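Zullton Integration Forum > Manipulation > End effectors and control

Thread: Two-finger Broltent versus the three-jaw unit under the Ağca controller, bedroom cell

l_derkach
Group lead, evaluation

Members who attended the October review will recall that the selection of an end effector for the two-arm platform was deferred until both candidates had been run in the same simulated room. The runs with the two-finger Broltent are complete and the results are open for comment in this thread. The three-jaw unit is partly through the same schedule.

The room is the bedroom cell from the shared scene library: bed along the left wall, desk along the right, door at the far end. The task is to take a named item from the desk and bring it to the bed. Item positions on the desk are drawn again for each episode. The arms, the controller settings and the scoring script are held constant across both candidates.
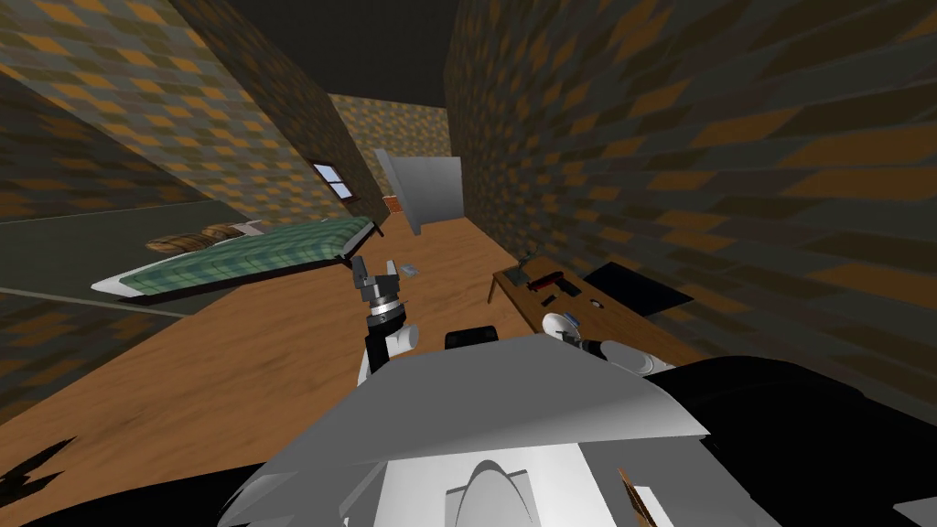
PLARKARD, April 2026

The evaluation group has completed 3,000 episodes with the two-finger Broltent on both arms, commanded through the Ağca controller at 50 Hz. Principal observations are as follows.

Grasp acquisition on thin and flat items is good when the fingers approach along the short side of the item. It falls sharply when the approach is along the long side, and the loss is greater for the right arm than for the left. The group attributes the difference to the approach angle the planner selects near the front edge of the desk.

Retention during transport is satisfactory. Items that were held at the moment the arm cleared the desk were generally still held at the bed.

Finger clearance against the desk top is the weak point. The fingertips touched the surface before closing in a large number of failed episodes, and the contact was frequently recorded as a grasp by the controller.

Comments on the method are requested before the three-jaw schedule is finished, so that any change can be applied to both candidates.

Larysa Derkach

----

t_alemayehu
Member, controls

Thank you for the summary. The controls section has one reservation concerning the last observation. A contact reported as a grasp is a property of the threshold in the Ağca configuration, and the threshold in the shared file was set for a heavier hand. The two-finger Broltent should not be marked down for it until the value has been reviewed.

It would also help to know whether the fingers were opened fully before each approach or brought to a width matched to the item. Our section has always used the matched width. Full opening places the fingertips farther apart and, at a shallow approach angle, lower on one side.

Tsehay Alemayehu

----

l_derkach
Group lead, evaluation

The fingers were opened fully for every approach. This was specified in the schedule and applies to both candidates. The matched width was considered and set aside on the grounds that it relies on an estimate of item size, and an error in that estimate would then be scored against the hand.

The threshold is accepted as a fair point. I have asked for a rerun of a subset with a lower and a higher value.

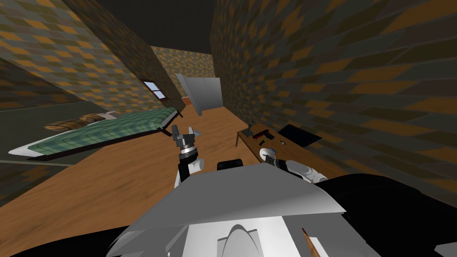 The subset will be drawn from episodes in which the target lay toward the near edge of the desk, as these account for most of the disputed contacts. The starting pose of both arms will be kept as it was. Should the failure rate move by a meaningful amount between the two threshold values, the whole set will be scored again and the earlier table withdrawn from this thread.

Larysa Derkach

----

bench_north
Member

I would caution against withdrawing anything. Teams have already copied the table into their planning documents. Please leave it in place and mark it as superseded if that becomes necessary.

On the substance, I do not share the view that approach width is a minor matter. We have used the two-finger Broltent on a physical bench for a considerable time. The fingers are wide plates, and with the hand fully open the outer edges reach a good deal farther than most operators expect. On a real desk that means neighboring items are pushed. Does the scoring script record displacement of items other than the target? If it does not, the comparison favors whichever hand is less tidy.

----

l_derkach
Group lead, evaluation

It does not. Displacement is logged but carries no weight in the score.

----

bench_north
Member

Then I would ask that it be given one. A hand that delivers the named item and sweeps the remainder onto the floor has not completed a household task in any sense our department would accept.

----

t_alemayehu
Member, controls

I support the request in principle and disagree with the timing. Adding a term to the score after one candidate has finished and while the other is still running invites the objection that the term was chosen with the results in view. Displacement can be reported in a separate column for both hands. The weighting can then be settled at the next review.

There is a second matter. The log gives displacement as a distance and takes no account of orientation. A cup that has been knocked onto its side without traveling far would appear in that column as almost undisturbed.
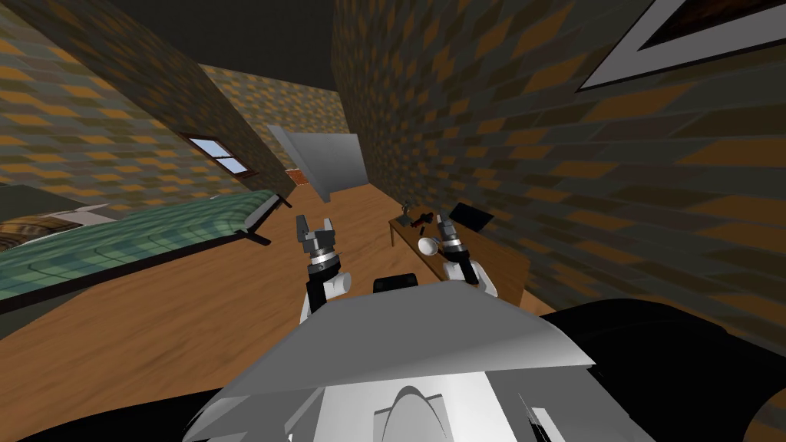
An orientation term requires very little work. The pose of each item is already written at every step, and the change can be computed after the fact without repeating any episode. I can supply the script to the evaluation group if that is convenient. It reads the standard Zullton log and writes one additional column.

The controls section would also like the controller trace for the final part of each approach. The position command and the measured position of the right arm should be compared at that stage. Our suspicion is that the arm lags the command as it slows down, and that the hand begins to close while it is still moving forward. A three-jaw unit would be affected by the same lag to a lesser degree, its closing stroke being longer.

Tsehay Alemayehu

----

quay_robotics
Member

May I raise the cameras? The discussion has treated these as results for a hand, yet the policy acts on what the head camera and the wrist cameras deliver. Our experience with wide, flat fingers is that they occupy a significant part of the wrist image during the final approach, at exactly the time the policy has most need of it. A three-jaw hand obstructs the wrist image in a different pattern. If the policy was trained with one hand fitted and tested with the other, the comparison is of limited value.

----

l_derkach
Group lead, evaluation

The policy was trained separately for each hand, with the same number of demonstrations and the same camera positions. Each wrist camera is fixed to the housing behind the fingers and was not moved between candidates.

The remark about obstruction is correct as far as it goes. We examined it by running 1,000 of the Broltent episodes a second time with the wrist images withheld and the head camera alone in use. 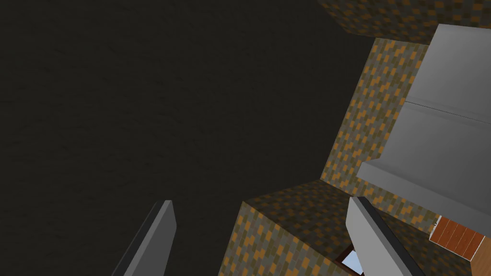
Success fell for items at the far side of the desk and was nearly unchanged for items at the near side. Our reading is that the wrist view contributes most while the hand is still traveling, when the wall, the window and the furniture give the policy something to orient by, and less once the fingers are over the target. Colleagues may prefer a different reading. The logs for the second run are in the same folder as the first.

Larysa Derkach

----

quay_robotics
Member

I do prefer a different one. The near side of the desk is also where the head camera has its best view of the work, so withholding the wrist images would be expected to cost little there whatever the fingers obstruct. To separate the two effects you would need the reverse run, with the wrist images supplied and the head camera withheld.

----

l_derkach
Group lead, evaluation

Agreed. It will be added for both candidates.

----

bench_north
Member

Could the reverse run be done with the plain wall texture as well as the patterned one? A room with tiled walls gives the wrist camera a great deal of detail that few real bedrooms would offer. I would expect the figures on a painted wall to be lower.

----

t_alemayehu
Member, controls

The plain wall is available in the scene library, and changing it does not alter the furniture or the starting pose. I would limit it to the reverse run. If every variation is applied to every condition, the schedule will not be finished before the next review.

The orientation script has been uploaded to the controls folder. Please note that it expects item names in lower case.

Tsehay Alemayehu

----

l_derkach
Group lead, evaluation

Received with thanks. The position at present is this:

Threshold rerun on the near-edge subset: in progress.
Displacement and orientation: separate columns for both hands, no weight in the score for now.
Controller trace for the right arm: to be exported with the threshold rerun.
Reverse camera run: both hands, patterned wall and plain wall.
Finger opening: remains full for both hands. The objections from the controls section and from bench_north are recorded.

The original table stays in the first folder and will be marked if it is superseded.

Larysa Derkach

----

bench_north
Member

My objection on the opening width stands, and I will bring it to the review. We will run the matched width on our own bench in the meantime and post the outcome in a separate thread.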